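How to Set Up Cutlery for a Buffet Without Buying a Lot of Nonsense

By Irina Munteanu
July 15, 2025

Search for buffet advice and you will be told to buy a tiered caddy, a set of chalkboard signs and a napkin press. I have run food tables for family parties, two retirements and one very long wedding, and I have never needed a napkin press. I still don't know what it does that a flat hand can't.

What follows is how I set up forks, knives and spoons for a group that serves itself. It works for a party of 17 and, with more of everything, for a big hall. The biggest I have done was 328 people at the Prirkdale summer supper, and the method was the same.

What you need

One holder for each kind of utensil, or one wide holder with dividers
A tray or shallow dish for serving spoons
A tablecloth that you don't mind washing
A backup box of utensils, kept under the table
Paper napkins

Step 1: Work out how many you need

The usual rule online is three sets per guest. I have looked for where this comes from and found only other pages repeating it. At the last party I counted, most people took one fork and kept it until dessert. I now put out one full set per guest and keep about 13 extra forks in the backup box for a mid-sized party. Spoons depend on the menu. If there is soup and also a pudding, double them. If there is neither, a handful will do for the people who stir their coffee.

Knives are where most hosts overbuy. Look at your menu and ask what on it needs cutting. If the answer is bread, put one bread knife by the bread and skip the rest.

Step 2: Decide where the cutlery goes

Put it at the end of the line, after the food. Plenty of guides put it at the start next to the plates, and I can't see why anyone who has tried it would do it again. A guest with a plate in one hand and a fork in the other has no hand left for the serving spoon. So the fork goes in a pocket, or gets put down beside the potato salad and left there.

My friend Hanna Zieliński disagrees and sets hers at both ends. That's fine if you own twice the cutlery. I don't.

Step 3: Pick a holder

The holder matters less than the shops want you to think. I have used jam jars, a flowerpot and a plain plastic one from the dish rack. Two things are worth checking. It should have a wide base, and it should be shorter than your shortest utensil by a good few inches. Teaspoons vanish in a tall jar and guests end up tipping the whole thing over to get one.

Holes in the sides help if you wash and refill during the party. For a dry table they make no difference, whatever the label says about airflow.

Put utensils in with the handles up. Some people like the bowls and tines up because guests can see what they're taking. They can also touch the part that goes in someone else's mouth. If you're worried that people won't know which is which, use a separate holder for each kind.
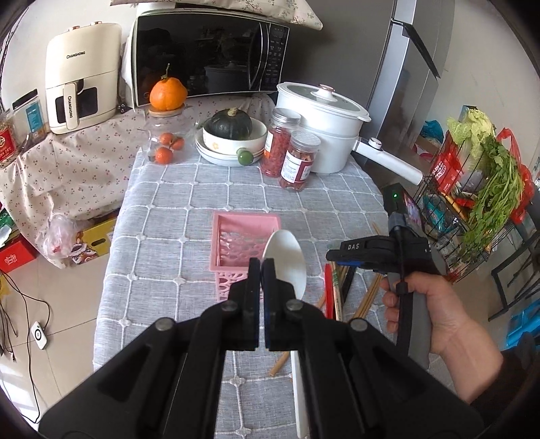
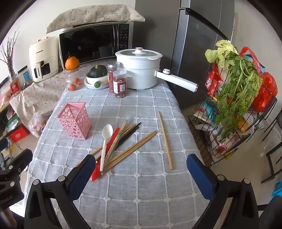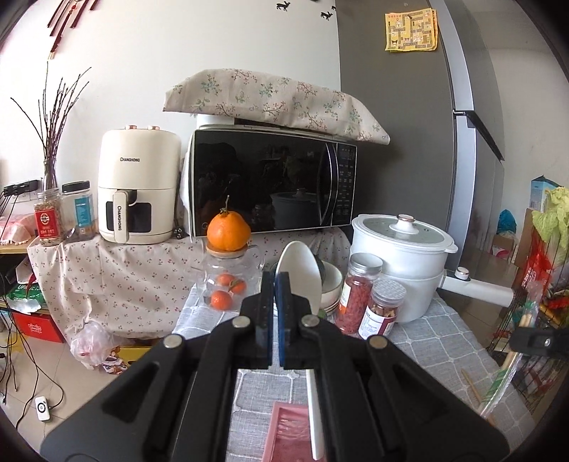
Step 4: Lay the cloth before anything else

I know this sounds obvious, but I have lifted a loaded table's worth of dishes twice in my life to get a forgotten cloth under them. Smooth it from the middle out. Let it hang the same amount on the long sides, and keep it short where people walk. Clips are worth having outdoors. Indoors they mostly catch on sleeves.

I bought a "wrinkle-proof" cloth from Pemmont in June and it came out of the packet wrinkled. An iron fixed it – the old plain cotton one needs exactly the same iron.

Step 5: Serving spoons get their own tray

Each dish needs one spoon, and each spoon needs a place to rest. A shallow tray between every two dishes is enough. Don't share one spoon between dishes, even if they look alike, if anyone coming has an allergy. Long handles are better than fancy ones. Check that the spoon won't slide down into the bowl when you let go of it, and swap it now if it does.

Step 6: Leave room for napkins

Rolled bundles look nice in photos. They take an hour, and half the guests unroll one, take the fork and leave the knife on the table. I stack napkins flat beside the holders with a clean stone on top. If you must roll, do it the night before and don't tie them with twine unless you enjoy picking up twine.

Step 7: Refill before it looks empty

Check the holders every half hour or so. Top up from the backup box when they're down to a third, and take away any used pieces people have put back. Someone will put one back. A tub marked "used" at the far end of the table cuts this down, though I've never had a party where it stopped completely.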